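Print this page | E-mail this page

Filed under: Grantee Reports > Housing & Home Repair

Calloway Home Repair Program
Midyear progress report to the Plurum Fund
Submitted 2025-07-01 by Keisha Doucet, program manager

This report covers the first half of the grant year. It follows the order of the headings in the grant agreement. The budget table and the signed contractor forms were sent separately.

Work completed

The grant pays for kitchen and bathroom repairs in owner-occupied homes in Calloway and the Plesberg neighborhood. Our target for the full year is 40 homes. At the end of June we had finished 21. Two more are under way and should be closed out before the next invoice.

Most of the finished jobs were plumbing and water damage. The usual pattern is a slow leak under the kitchen sink that has gone on long enough to rot the cabinet floor and, in the older houses, the subfloor under it. We replace the supply lines and the trap, cut out and patch the floor, and put the cabinet back if it can be saved. Where it can't be saved we install a new base cabinet and match the existing doors as closely as our supplier allows.

Eight of the 21 homes also needed electrical work that was not in the original scope. In every case it was an outlet near the sink with no ground fault protection. Our electrician will not close up a wall and leave an outlet like that behind, and we agree with him. The added cost has been charged to the contingency line, as you approved in the spring.

Cabinets and countertops

We changed countertop suppliers in March. The old supplier had stretched its delivery time to seven weeks, and families were going that long with a sheet of plywood for a counter. We now buy from Zeletti, which has a warehouse on the county road and has been delivering stock sizes in nine business days. The price per foot is a little higher. We have made up part of the difference by picking up the orders ourselves in the program van.

For cabinets we have settled on white raised-panel doors as our standard. Homeowners were given a choice of four styles last year, and the choice added two or three visits to each job. With one standard door we can keep stock on hand, and a damaged door can be swapped the same day. Only one homeowner has asked for something else, and she found a set of oak doors at a salvage yard that our crew was able to hang for her.

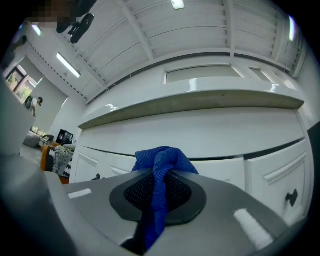
White counter with a rounded front edge and raised-panel lower cabinets.

We have had one problem with the new counters. On two jobs the end cap came loose within a month of installation. The crew had been using a contact adhesive left over from the old product. They have switched to the one Zeletti recommends, and we went back and redid both ends at no charge to the homeowners. There have been no further complaints.

Applications and waiting list

We received 101 applications between January and June. Of those, 63 met the income and ownership rules. The most common reason for turning an application down was title. The person living in the house is often a son, daughter or grandchild of the owner on the deed, and the estate was never settled. We refer these families to the legal aid clinic, but the clinic has its own wait and we have not yet seen one of them come back with clear title.

The waiting list is now longer than we can serve this year. We rank it by health and safety need, then by date of application. Everyone on the list got a letter in June telling them where they stand and which repairs they should not put off while they wait. We would like to talk with you about whether a small emergency fund, for leaks and dead outlets only, could be carved out of next year's award.

Staffing

Otis Obi joined us in February as field supervisor. He does the first inspection, writes the scope of work and signs off on the finished job. Before he came, these three steps were split among whoever was free, and scopes were often incomplete. Change orders are down from 14 in the last half of 2024 to five in this period.

We lost one carpenter to a commercial builder in April. The position has been posted twice. Our wage is below what the builders are paying, and both people we made offers to turned us down for that reason. We have covered the gap with a subcontractor, which costs more per job and accounts for most of the overrun on the labor line. We plan to post the job again at a higher rate in August, using the savings from the months it was vacant.

Homeowner follow-up

We call each homeowner 30 days after sign-off. So far 19 have been reached. Seventeen said they were satisfied or very satisfied with the work. The two who were not had the same complaint, that the crew did not say when it would arrive. Otis now sends a text the evening before with a two-hour window.

Several people mentioned dust. The crew hangs plastic over the doorways, but in small houses it gets through, and one homeowner with asthma stayed with her sister for three nights. We have bought an air scrubber out of the equipment line and will use it on all jobs that involve cutting subfloor.

Spending

We have spent 54 percent of the award at the halfway point. Materials are slightly under budget and labor is over, for the reasons given under Staffing. Contingency is 61 percent spent. If the electrical work continues at the present rate, that line will run out before the end of the year, and we will send you a request to move money from materials before that happens.

Plans for the second half

There are 19 homes left to reach the target. Scopes are written for 11 of them. We intend to do the Plesberg homes first, before the rainy season, as several sit low and their crawl spaces flood. The remaining inspections will be scheduled by the end of August.

Questions about this report can go to Keisha Doucet at the program office. Otis Obi can arrange site visits on most mornings if we have a week's notice and the homeowner agrees.

Print this page | E-mail this page
Shares: 8 | Comments: 2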